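Cable snag (tabletop robot arms)

A cable snag is what you get when a loop of wiring on a robot arm catches on something the arm wasn't supposed to touch. I've been keeping this entry going since May, and I still find new ways for it to happen!
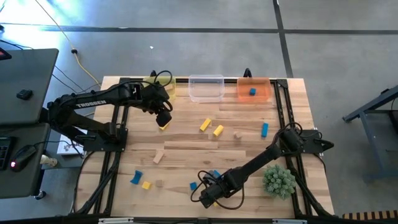 The best-known case around Undlow (well, best known to me) is the Vurkudby fault. Two arms were sorting blocks into bins when a wrist cable hooked the rim of a bin. The arm kept pulling, the connector backed out 3 mm, and the gripper lost signal with a block still in it. The log showed 300 clean cycles before that, so we all blamed the software — me loudest of all.

Haruto Sugawara found it by wiggling the plug by hand. I'd spent the whole afternoon reading code (sigh).

Causes

Mostly slack. Loops near the gripper need some room so the wrist can turn, but too much and they swing into whatever is nearby. Two arms sharing a table makes it worse, as one can catch the other's wiring.

Prevention

The Drerkine checklist says to run each joint through its full range at low speed and watch the cables, then stop and check again every 800 cycles. Hennessy, our other site, went with a stricter torque limit and had a lot of false stops. Keep your hands out until both arms are powered down — a snagged arm can jump when it comes free.

Last edited January 2026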